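How Do You Teach a Robot Arm?
By Annatjie Cele
10 November 2022

Think about the person who taught you to tie your shoes. They probably didn't hand you a page of instructions and walk off. More likely they sat down beside you, put their hands over yours, and moved your fingers through the loops, again and again, until one morning you did it all by yourself and ran to tell somebody!

Robots can learn that way too. There are robot arms all over the world that have been taught a job by a person taking hold of them and moving them through it. I think it's one of the loveliest ideas in all of engineering, and I get to see it up close at a workshop called Drumach, in a town called Arkthorpe, where I spend a good part of my week.

Taking a robot by the hand

A robot arm is built a bit like yours. It has a part like a shoulder, a part like an elbow and a part like a wrist. The places where it bends are called joints, and inside each joint is a motor to turn it and a sensor that knows how far it has turned.

Usually those motors hold the arm stiff. If you pushed on it, it would push right back. But some arms have a special setting that makes them go easy, so that you can take hold near the wrist and guide the whole thing wherever you like. The first time I tried it I was surprised at how light it felt, a little like steering a shopping trolley (one with good wheels, I mean).

While you guide it, the computer is busy writing everything down. Many times every second it notes how far each joint has turned. When you've finished, it has a long list of numbers, and if it follows that list from top to bottom the arm will make the same movement you just made. Grown-ups call this kinesthetic teaching, which is a big mouthful. The first half of that word has to do with feeling movement.

Teaching from across the room

Sometimes you don't want your hands on the robot at all. Your arm might get in the way of its camera, or the job might be in a place that's too hot or too dirty for people. Then you can use remote control.

One way is with a controller rather like the ones for video games. Another way, and my own favourite, is to use two arms. You move the first arm, which is called the leader, and the second one, the follower, copies it. We named our first leader program Etis, and the follower program is Bautista, so you'll hear people here call out, "Is Bautista listening to Etis yet?" before they begin.

Remote control takes practice. You can't feel what the robot feels, so it's easy to squash a paper cup when you only meant to pick it up. I have squashed plenty.
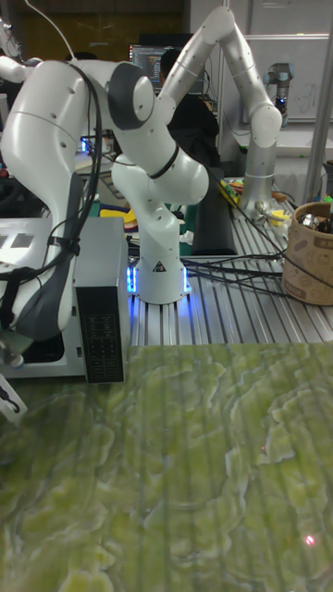

Why once isn't enough

Now, suppose you show a robot how to put a block in a bowl, and then somebody slides the block over by the width of your hand. A robot that only repeats its list of numbers will reach for the old spot and close on nothing but air, poor thing.

So we show it many times, with the block in a different place each time. Each go is called a demonstration. For our block-and-bowl job last March we recorded 747 of them, and the longest took 72 seconds (that one was mine, and I'd rather not discuss it). The computer looks through them all and hunts for what they have in common, until it can make a good guess about a block it hasn't seen in that exact place before.

Even the wobbly demonstrations can be useful. If I nearly miss and then fix it, the robot has a chance to learn about fixing things as well.

Try it at home

You'll need a friend, a scarf and a soft toy. Your friend is the robot, and wears the scarf as a blindfold. Sit them at a table, put the toy in front of them, and gently guide their hand to pick it up and set it down somewhere else. Do it three times, then let them try alone.

Next, move the toy a little to one side without telling them, and see what happens. Then swap places, so that you get a turn at being the robot.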